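Min-kyu Yoon
10/6/22

Small thread on the low grey cabinet, as a few of you asked how I was getting on with clearing it.

1/ It came from Lenz, second-hand, 84 pounds including delivery. Wood-grain finish, long flat top, cubbies along the back under a curved rail. It has been in the flat since June and has collected things ever since.

2/ Main problem is the top. Anything I carry in gets put down there and stays there. Post, receipts, carrier bags. I set myself the rule that the top gets cleared every evening before I eat.

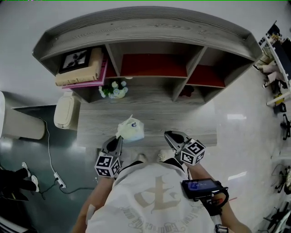
Last bag on the top. Bin is just to the left.

3/ Cubbies next. The framed botanical or floral print stays in the left one, on its pad. The pink folder under it needs sorting. It has the Drinder paperwork in it and I keep putting that off.

4/ I like the red panels at the back of the middle and right cubbies so I'm trying to keep those two mostly clear. White flowers stay on the shelf below. They're artificial, so no watering.

5/ Eckhard Engelhardt asked about the bin. Beige plastic, flip lid. Having it right beside the cabinet has helped more than any of the boxes I bought.

6/ Still to do: the folder, and a wipe down of the rail, which holds dust along the curve. Will post again once the folder is done.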